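Wednesday, August. Dye room, page continued from the one with the coffee ring.

Tilolora batch, third attempt at the blue. First two are in the bin or, in Leanne's case, on her apron for life.

Started 8:40. Scoured the cotton pieces in washing soda, 50 minutes at a simmer, then two rinses. Water came off the color of weak tea, same as every time, from cloth sold to us as "ready to dye." Have stopped writing to the supplier. They answer so politely.

Vat: topped up Monday's. Surface coppery, liquid underneath a decent yellow-green, smell as expected (door open, radio up). pH strips expired two years ago and say 10, or possibly 11, or possibly they are just tired. Troels Vestergaard wants a proper meter. Troels may buy one.

Dips: two minutes under, ten in the air, six rounds. Pieces numbered with knotted thread in the corner. Number 136 came untied and is now a matter of opinion.

Results so far:
136 (probably): pale, streaky along the fold. Went in too dry.
137: good. Even to the edge.
138: good on one face. The other face looks like a map of somewhere with a lot of coast.
139: forgot it. Eighteen minutes under. Best of the lot, annoyingly.

So either the short dips are wrong or 139 was lying somewhere lucky in the pot. Try a proper long dip on the next four before anyone rewrites the recipe card. Leanne Haworth has already rewritten the recipe card.

Crocking test, white rag, 20 rubs dry: 137 leaves a faint mark, 138 leaves a fairly rude one. Rinse longer. Vinegar in the last rinse, a glug. I know "a glug" is not a unit. It was a unit on the Varma job and they paid.

Salt: the old notes say 2,000 g for the big pot. That is for the direct dyes and has no business on the indigo page. Crossed out in pencil, then in pen, then in marker.

Yardage: the order is 3,457 inches in total, because Flollisent measure in inches and apparently want me to suffer. Converted it twice and got the same answer, so stopping there.

To do
- more soda
- new strips, or Troels's meter
- wash the long tongs, which have been in the madder
- call Varma back about the napkins
- find out who took the good bucket

Light went at five. Left the vat covered, stirred once, scum pushed to one side.
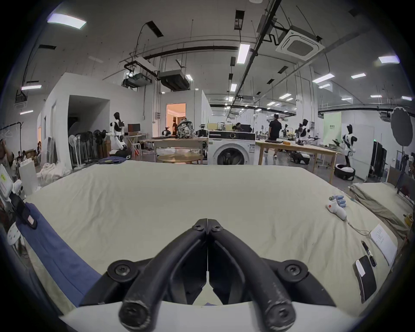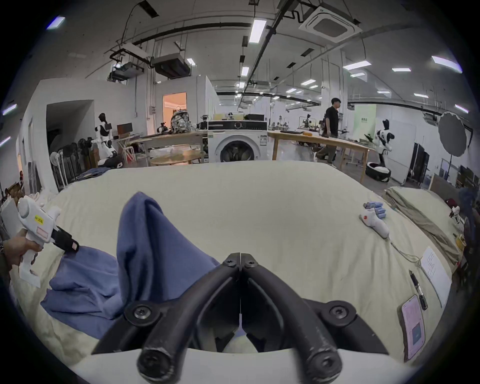
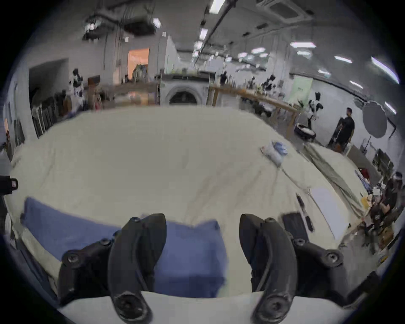

Blue cloth on the cream, all three.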